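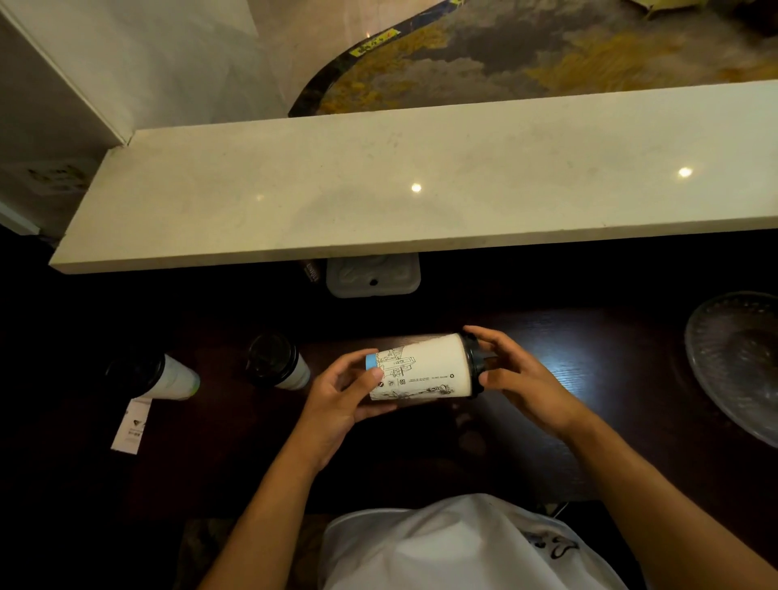 *Cup held by the base and the lid, lid end slightly raised.*

# Setting up the cup gripper on the Clivholm cell

Applies to the two-finger gripper with Nellska pads, handling lidded paper cups. Last revised 2019-07-16.

Before you touch the program, handle the cups yourself. Lids, wall stiffness and taper vary between batches, and the factory settings assume a straight cylinder.

## Pads and force

1. Put the cell in manual mode and lock the air off.
2. Remove both pads and wipe the mounting faces. Replace any pad with less than 3 mm of rubber left.
3. Fit the pads with the angled face toward the cup base.
4. Turn the air on and set the grip force to 19 N. Close on an empty cup. If the wall dents, go down one step and try again.

## Tilt and lid check
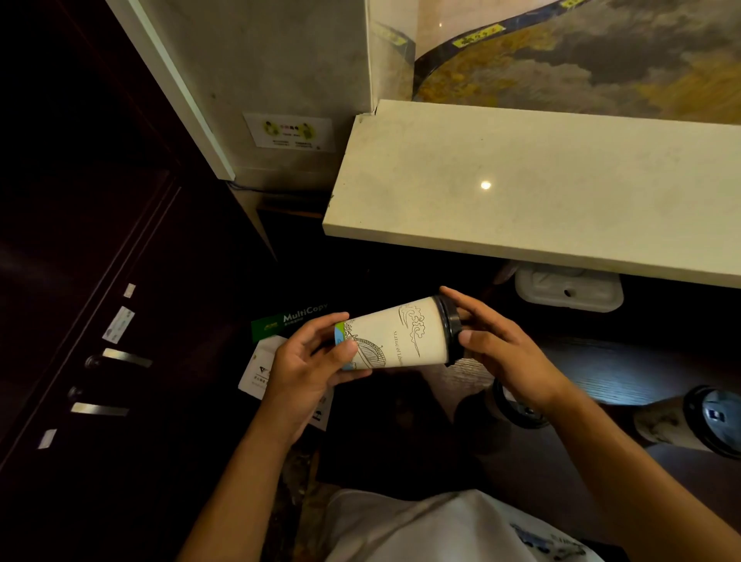 The tilt move is where most faults show up – usually a lid that wasn't pressed down all the way. Run it at 5 percent speed first. The cup tapers toward its base, so a pad set for the lid end will be too far open at the narrow end. Teach the two grip points separately and save each one under its own name.

Then run 80 cycles with empty cups. Stop if the Plaltance controller shows a slip warning, and check the pads before you change the force.

## Weekly care

- Wipe the pads with a damp cloth. No solvent.
- Check the pad screws for play.
- Back up the grip points to the Olivares folder – the controller keeps only the last set.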